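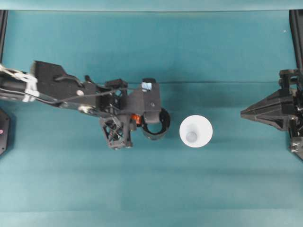 Voritz Printed Finger Kit, reviewed after 9 weeks on a two-arm cell

Rating: 4 out of 5

I bought this kit to replace the fingers on a small two-arm bench cell that practices picking up cups and other light items. The old fingers had worn smooth at the tips and one had split at the screw hole. The kit cost $43 from Bellusance and came with two fingers, a bag of screws and a folded instruction sheet.

Fitting the first pair took 30 minutes. Most of that went to getting the old screws out. The holes lined up except for one, which I had to clean up with a hand drill. Go easy on the screws, as the threads in printed parts strip fast. The sheet gives no torque figure.

Set the open position again before you run anything. My new fingers sat a little wider than the old ones, and the first grip closed short. 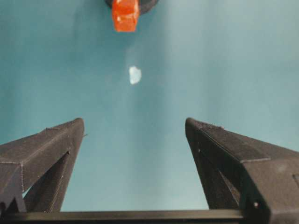 I also check the wrist camera view every time the fingers come off. Both tips should come in at the same height with a clear gap between them. If one sits higher, loosen that side and seat it again. Wipe the mat down while you're there.

Wear has been light. The tips have roughened slightly but still hold. I tighten the screws after every 10 hours of running, and they do need it.

I tried the Traltimwood set before this one. It was cheaper, but the fingers bent too much under load and I sent them back.

One star off for the bad hole and the thin instructions. I've ordered a spare pair.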